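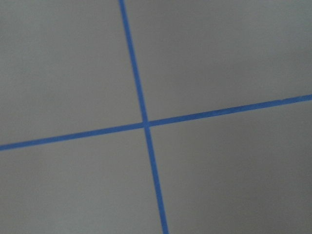 Figure 1. Two strips of blue tape crossing on a plain grey surface.

Marking Out a Shared Work Surface
Project report by Konrad Leitner, Prullberg workshop course

When I started this project I was sure the marking out would take me one afternoon, and I am a little embarrassed (though quite happy!) to say that it grew into most of my term. The question came from our own workshop at Prullberg, where several groups share the same surfaces and everybody's bits wander into everybody else's. I wanted to know whether a simple taped cross would help people keep to their own quarter.

I chose blue tape on grey so that the lines would be easy to find at a glance, and I tried paint, chalk and string on scraps first. Chalk was lovely to draw with but came off on our sleeves, and the string, which my friends in the Pascu group had recommended so kindly, would not lie flat for me at all.

For the trial I cut each strip to 2000 mm and pressed it down from one end with the side of my thumb, smoothing as I went. My allowance for materials was 40 euros and I stayed inside it, mostly thanks to a half-used box of rolls left over from the Flarnska project in December.

I kept a diary of 121 entries, noting each time something was put down across a line. Many of them are very short, and a few are really about lunch, but I have kept them all in the appendix, in the order I wrote them.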